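4 min read

Drornthorpe, June 3, 2020

Stulwood Robotics opens its kitchen task collection to outside labs

Stulwood Robotics is releasing the first part of Setier, a collection of household tasks shown to robots by people's own hands. The release covers 236 hours of recorded work, and university groups and small companies can request access starting today.

Setier began as a side project at our Drornthorpe workshop. We had been teaching our arms by remote control, with an operator sitting at a desk and steering from a pair of levers. It works, and we still do it for some jobs, but it is slow going. Picking up a cup by remote control takes patience even after weeks of practice, and new operators tend to get stiff and careful in a way that shows up later in how the robot moves. So we built a gripper that a person can simply hold. It has the same fingers as the one on the robot, with a camera mounted on it, and the person walks up to a table and does the chore.

The difference in pace surprised all of us. An operator who managed 2 good demonstrations of a pouring task in a quarter of an hour at the levers could record 7 in the same time with the handheld tool. The movements also look more like what people do at home – a little nudge to straighten a plate, a pause before lifting something heavy.

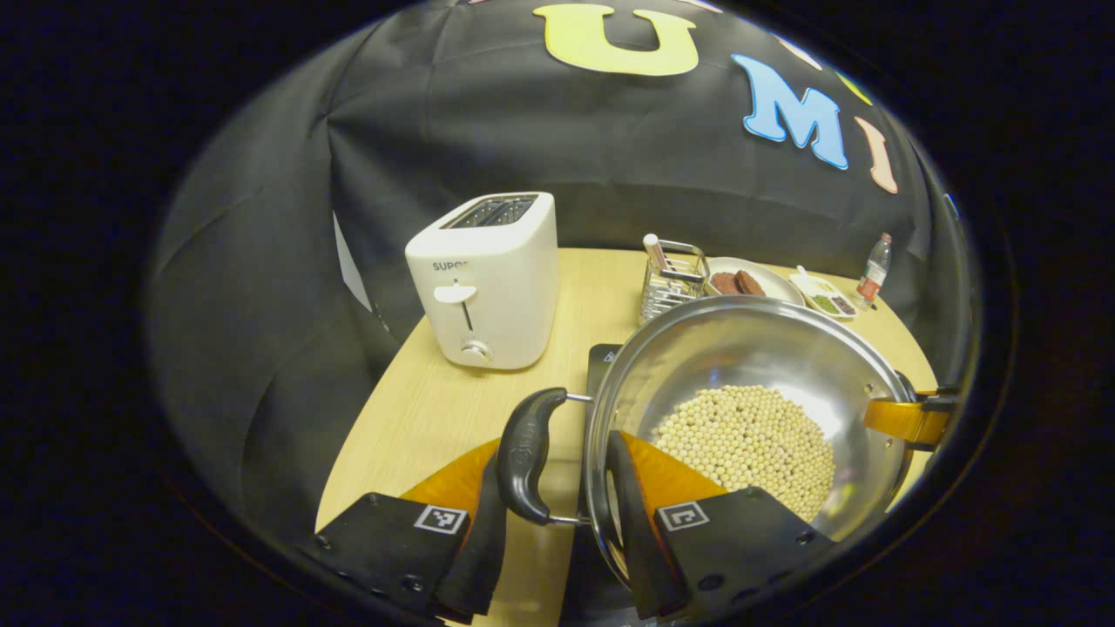 Kitchen work makes up most of the first release, and we chose it on purpose. A kitchen is full of things with odd shapes, shiny surfaces and awkward weights, and people handle them all day without thinking. Pots have turned out to be some of our favorite objects to teach with. A big stainless steel one with a heap of soybeans in the bottom is a much better teacher than an empty one, as the load can slide when the pot tips and the person holding the gripper has to take that into account. Getting a good hold matters too, with one finger against the inner wall and the black side handle caught between the two. We also like to leave other things on the table, such as a toaster or a plate of food, so that a robot learning from the recordings has to work out which object the task is about.

Each finger carries a square printed marker. The software reads the markers from the camera view and works out how far the gripper is open at every moment, which saves us from running extra wiring through the handle. The soft pads on the inside of the fingers can be swapped in under a minute, and we have gone through plenty of them!

Remote control still has its place in Setier. For tasks where the robot's own reach is the hard part, like getting to the back of a deep shelf, a person holding a gripper can bend and twist in ways the arm never could. Those demonstrations are recorded at the levers, on the real arm, and they are labeled separately so that labs can use either kind or mix them. Our own early trials suggest that a small amount of lever data goes a long way when it is added to a large amount of handheld data. We would love to hear whether others find the same thing.

The handheld tool itself was designed together with Sárközi, the machine shop two doors down from us in Drornthorpe. They made the first finger plates in April and have reworked them several times, mostly to bring the weight down. The current version weighs around 380 grams without the camera, light enough for a full session without a sore wrist. Drawings for the fingers and the mount are part of the release, and any shop with a decent mill should be able to make a set.

What labs receive

Every recording comes with the video, the gripper path, the finger opening and a short written label for the task. Failed attempts are included and marked as such. We went back and forth over that, but several of us had learned more from a dropped spoon than from a clean run, and we decided to keep them in.

Access is free for teaching and research. Companies can use the collection under a simple license, and the terms are in the download folder. Requests can be made through the Setier page on the Stulwood Robotics website, and groups that would like to try the handheld tool before making their own can arrange a visit to the Drornthorpe workshop.

The next part of Setier will cover laundry and tidying. Recording is already underway, and folded towels are proving every bit as tricky as we hoped.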